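Trambridge Flat: The Gallery

Small tables, towels and other things I was told I needed

I rented the Trambridge flat out furnished for two years and took it back in November. I have been arguing with the furniture ever since. A friend said I should put the whole business on a page, so it's on a page. I'm not selling any of it, apart from the sideboard, and I am not recommending most of it either.

People who write about interiors like to tell you that a room "wants" something. My living room, according to three different websites, wanted a glass table, a soft gray floor and "textile accents." I have now lived with all of this and have some notes.

The sideboard
Bought from Retamal for 500, which was called a clearance price. I have seen it at the same clearance price every month for a year. The doors line up if you don't look at them from the side. Fidel Espinoza, who helped me carry it up, says it is solid. I say it is heavy, and those are two separate claims. There is a long scratch on the left end that I blame on the stairwell and he blames on me.

The lamp
A Milia floor lamp, 160, with a dimmer that has two settings, dark and interrogation. The box promised 2000 hours from the bulb. I would like to know who sat there. Mine gave up before the first heating bill came. The replacement came from the hardware store and is doing fine.

The curtains
Ordered to length, delivered to some other length. I hemmed them myself and one side hangs lower, which you only see in the morning with the sun behind it. The fabric was sold as blackout. At six in the morning I can read a newspaper in there with them closed.

The glass table
I'll give round tables this much – you stop hitting your hip on the corners. Past that I have doubts. Everyone says glass makes a room feel bigger. It makes the carpet more visible, that's for sure, and if your carpet is plain gray you get to look at plain gray carpet through your table while you drink your coffee. The other thing is the wiping. I have never owned a surface that needed so much attention and looked so ungrateful afterward.
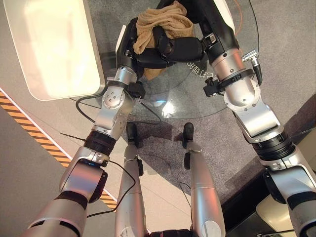

Sprays are where I get really stubborn. I tried the blue kind, the vinegar kind and a Letton foam that cost more than lunch, and I could not tell you which was which once the light hit the glass. A cloth and warm water did the same job. Whatever streaks were left, were left by all four. The woman at the store told me I was wiping in circles and should go in straight lines. I have gone in straight lines for a month and I remain unconvinced.

The towels
I keep plain ones for cleaning and have stopped buying the special glass cloths. They come in a tube, they cost too much, and after two trips through the laundry they push the dust from one side to the other. An old towel with some wear in it picks things up. Don't use fabric softener on it. That is the only piece of advice on this page I would sign.

The carpet
Gray, as instructed. "Hides everything," they said. It hides gray things. Toast crumbs stand out on it like lights on a runway. The fitter wanted 705 for the room including the underlay, and when I asked what the underlay was for he told me I'd notice if it wasn't there. I pulled up a corner last spring to check that it was. It was, though thinner than the sample he'd let me squeeze.

The shelf by the door
Meant for keys. It holds mail, a tape measure, a dead battery I keep meaning to take somewhere, and no keys. I've read that a "landing spot" changes the way you come home. I come home the same way, and then I look for my keys in my coat.

What stays, what goes
The sideboard can go if somebody will carry it. Fidel has already said it won't be him. The lamp stays until the dimmer fails completely – my money is on spring. The curtains are staying out of pure laziness. I keep changing my mind about the table. It is easy to move and it has survived two tenants and me, and I did look at a wooden one in the Retamal showroom last week. It had a ring mark on it already, and the price tag was sitting right over the mark.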